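Home Features Interiors Work & Study Archive Subscribe

Apr 27, 2025
By Candela Salcedo

The Board on the Desk

For most of its history the household message board hung on a wall, generally in the kitchen, and it belonged to everyone. Shopping was written on it, along with telephone numbers and the dates of dental appointments. In the past several years a smaller relative has moved onto the desk. It stands upright on the work surface, it is wiped clean at the end of the day or the week, and it is increasingly covered in stickers.

Retailers were slow to notice. Brekar, which supplies office goods to schools and small firms, listed its first tabletop whiteboard under "presentation aids" and expected to sell it to teachers. The firm now places it with lamps and pencil cups. Plirkitz, a stationery house, followed in December with a line of its own and sells sheets of vinyl stickers beside it.

The appeal is easily explained. A sheet of paper is lost under other sheets. A telephone reminder is dismissed with a thumb. A board that stands between the keyboard and the window must be looked at, and it has room for perhaps seven lines of ordinary handwriting before it becomes unreadable. Users speak well of that limit. A designer at Fumedau, a small furniture workshop, keeps two columns on hers, one for work that is owed to other people and one for work that is owed to her. When either column reaches the bottom, she stops accepting new entries.

The eraser is the part most often neglected. A felt block that has been used for a year without cleaning will move old ink from one place to another and leave a gray haze behind it. Manufacturers advise brushing the felt outdoors and replacing it when the surface hardens. A dry cloth will serve for daily use. Stronger cleaners should be kept for marks that have stood for weeks, and should be tried first in a lower corner.

Stickers raise a separate question, and opinion is divided. Purists hold that a board should be blank when it is wiped, so that the eye has nothing to rest on but the task. The opposing view is that a blank white panel is an unfriendly thing to face at eight in the morning. Cats are popular, as are old cameras, flowers, and short words in heavy lettering. Many owners begin with one sticker in a corner and continue inward until the writing space is noticeably reduced.

Those who wish to decorate are advised to work along the upper edge, where the hand seldom reaches to write. Vinyl lifts more cleanly than paper. An edge that has begun to curl will catch the eraser on every pass, and it is better to remove the sticker than to press it down again. Adhesive left behind may be softened with warm water and a little dish soap.

Placement on the desk matters as well. Under a strong lamp a glossy panel throws glare, and a slight turn away from the light is usually enough to correct it. The foot of the board should rest flat, with the eraser kept within reach of the writing hand.

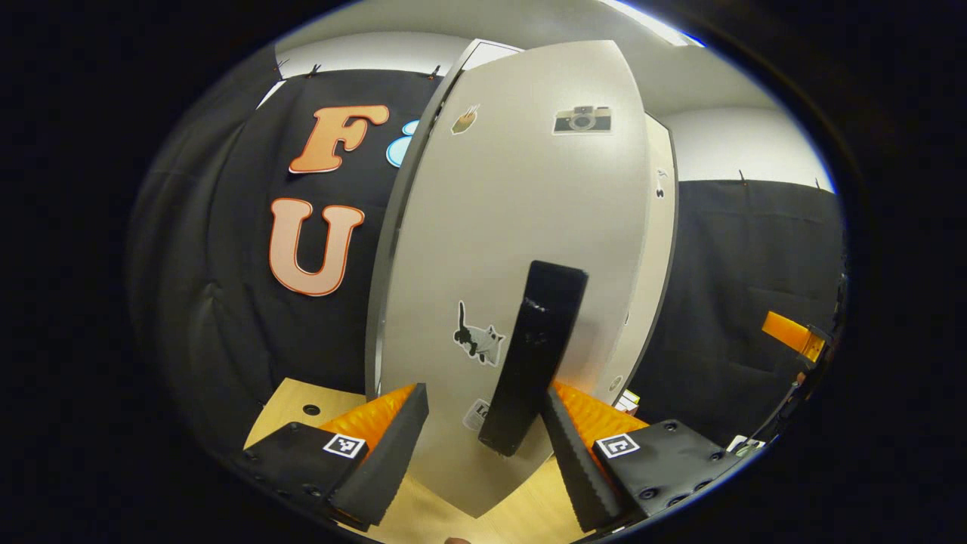
Ziółkowski wrote to the magazine to say that the article was too gentle with the purists. The board at home had gone 37 days without a single task written on it, the letter continued, and in all that time the stickers were the only reason anyone had looked at it.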